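Chapitre 4 - Préparation du linge et choix du programme

Lave-linge Hindeo, modèles à chargement frontal. Lire le chapitre 2 (raccordement) avant la première mise en service.

4.1 Tri de la charge

1. Consulter l'étiquette d'entretien de chaque article. En cas d'indications différentes, régler l'appareil sur la température la plus basse.
2. Séparer le blanc et l'écru des couleurs. Laver seuls les articles neufs de couleur foncée lors des premiers cycles.
3. Vider les poches. Les pièces de monnaie et les vis peuvent bloquer la pompe de vidange (voir 7.3).
4. Étaler les vêtements volumineux à plat avant de les charger et repérer les taches à traiter.

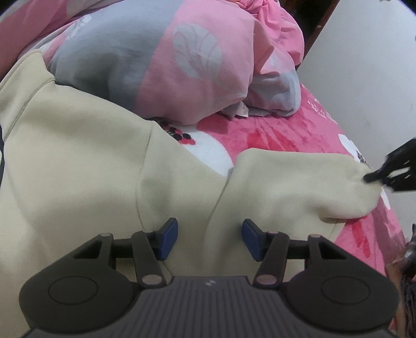
Fig. 4-1 - Sweat à capuche crème étalé sur un lit.

5. Nouer les cordons de capuche et de ceinture. Un cordon libre peut s'engager entre le joint du hublot et le tambour.
6. Placer les petites pièces (chaussettes, ceintures textiles) dans un filet de lavage.

Remarque - Les articles portant la mention « ne pas laver » ou « nettoyage à sec uniquement » ne doivent pas être introduits dans l'appareil, même avec le programme Délicat.

4.2 Fermetures et motifs imprimés

1. Remonter entièrement les fermetures à glissière. Laisser les boutons ouverts.
2. Retourner les vêtements imprimés ou floqués.
3. Décrocher les tirettes amovibles et les broches.
4. Contrôler le col et les poignets. Appliquer le détachant sur la zone concernée et respecter le temps de pose indiqué par son fabricant.
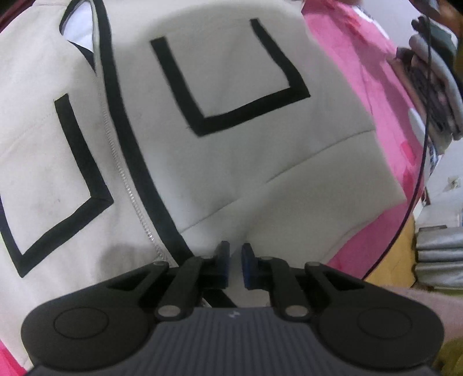
Fig. 4-2 - Vêtement blanc cassé à motifs noirs, avec fermeture métallique.

Attention - Une fermeture métallique ouverte peut rayer le verre du hublot et endommager le joint. Ces dommages ne sont pas couverts par la garantie.

4.3 Chargement

1. Ouvrir le hublot et vérifier que le tambour est vide.
2. Introduire les articles dépliés, un par un, en alternant grandes et petites pièces.
3. Laisser un espace d'une largeur de main entre le linge et le haut du tambour.
4. Fermer le hublot jusqu'au déclic. Le voyant de verrouillage s'allume au départ du cycle.

Ne pas laver une pièce lourde isolée (peignoir, tapis de bain) : ajouter 2 serviettes pour équilibrer la charge. À défaut, l'essorage peut être réduit ou supprimé par le contrôle de balourd - code E10 à l'afficheur.

4.4 Lessive et additifs

1. Tirer le bac jusqu'à la butée.
2. Verser la lessive dans le compartiment II, l'assouplissant dans le compartiment marqué d'une fleur. Ne pas dépasser le repère MAX.
3. Pour la lessive liquide, abaisser le volet bleu du compartiment II. Ne pas l'utiliser avec le départ différé.
4. Repousser le bac à fond.

Attention - Ne jamais verser de solvant ni d'eau de Javel concentrée dans le bac.

4.5 Choix du programme

Coton : blanc et couleurs résistantes, de 30 à 90 °C.
Synthétiques : polyester, mélanges, vêtements à fermeture. Essorage limité.
Délicat : mailles fines, impressions fragiles, 30 °C maximum.
Rinçage seul : articles lavés à la main.

Tourner le sélecteur, ajuster la température puis l'essorage, et appuyer sur Départ. Toute modification de température après le départ nécessite l'annulation du cycle (appui de 10 secondes sur la même touche - la vidange est automatique).

Pièces détachées : joint de hublot, réf. 887 ; filtre de pompe, réf. 3572. Commande auprès du service Hanell.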